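October 2022

Up before the alarm, thinking about clamps. This is what my life has become. I used to lie awake over money, or whether I'd offended someone at dinner, and now it's whether both bins are held down or just the one.

The good practice document is due to go out in December and I have been made its owner, mostly by failing to leave the room in time. Piret Rozīte wrote the first version, back when the lab was two arms and a kettle. It was a page long and said, more or less, be sensible. We have since learned how many ways there are to be sensible. My draft has grown to 128 rules. Ilze Rätsep read it on the tram and sent me one word: "Prune."

So I pruned. Rule 14 and rule 61 turned out to be the same rule in different hats. Rule 80 only said to see rule 81. I was quite fond of rule 33, about mugs, but Ilze feels that mugs are a matter of character and can't be legislated.

The real fight is over reset. Everyone at Flonus agrees that the objects should go back in the bin between attempts, and then everyone does it their own way. Piret tips the whole lot in and lets them land. Ilze places each thing by hand like she's setting a table for the bishop, and her success numbers are lovely, which is my whole point. If you lay things out so the gripper likes them, you're grading your own homework. I wrote that down as rule 22 and then took out the homework part.
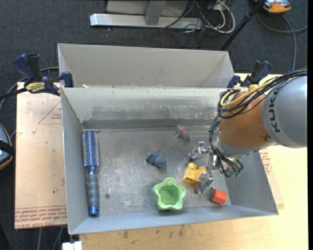

Then there's the matter of when a person may reach in. My wording is: arm stopped, stop confirmed out loud, then hands. Ilze wants the stop button pressed every single time. Piret says that after up to 200 resets in a day people will stop pressing it and start lying about it, and a rule that makes liars of everybody is worse than a weaker one they'll keep. I have argued both sides this week, once in the same sentence. Went with Ilze in the end. I'd like all of us to retire with the usual number of fingers.

Cables took up the rest of the afternoon. The draft says floor cables shall be "managed." Ilze asked what managed means. I said it means somebody has looked at them and felt bad. It now says they must be kept out of walking paths, and I've put my own name beside it, so I suppose I know what I'm doing tomorrow.

Down to 100 by supper – a suspiciously round number, and Piret will say so. Krūmiņa still wants a section on naming the log files. I told them fine, one paragraph. They've sent four pages.

Must buy bread. Must also find out who has the other tape measure.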